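Cesto de roupa: onde é que deixam o vosso?

corinne_s
O meu anda sempre a passear pela casa. Agora ficou encostado à direita, perto do canto. Comprei na Fullow em maio e já não sei onde o pôr. Sugestoes??

juniper.sorensen
Canto não. Sem ar atrás ganha cheiro, já me aconteceu com toalhas. Mete no corredor

delphine_b
Discordo – o meu está num canto há 7 anos, zero cheiro. Lavar à sexta e pronto

juniper.sorensen
7 anos?? tens sorte com a humidade então. Cá em Tirkville nem pensar

paloma_k
Depende do cesto. Com furos aguenta o canto, fechado não. E meias soltas no chão contam como roupa suja, digo já

corinne_s
lol as meias são outra guerra. No corredor tropeço nele de noite, por isso fica ali à direita até ver. Foto de como está:
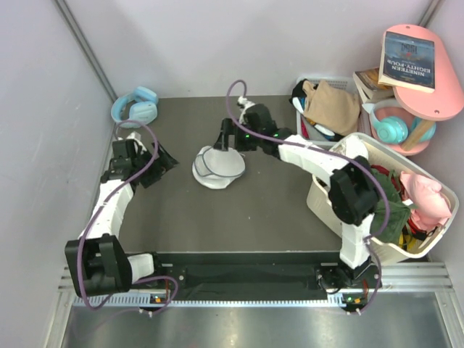 Se começar a cheirar mudo para a varanda – mas aí apanha chuva, tinha de comprar uma tampa.

7 respostas · 100 partilhas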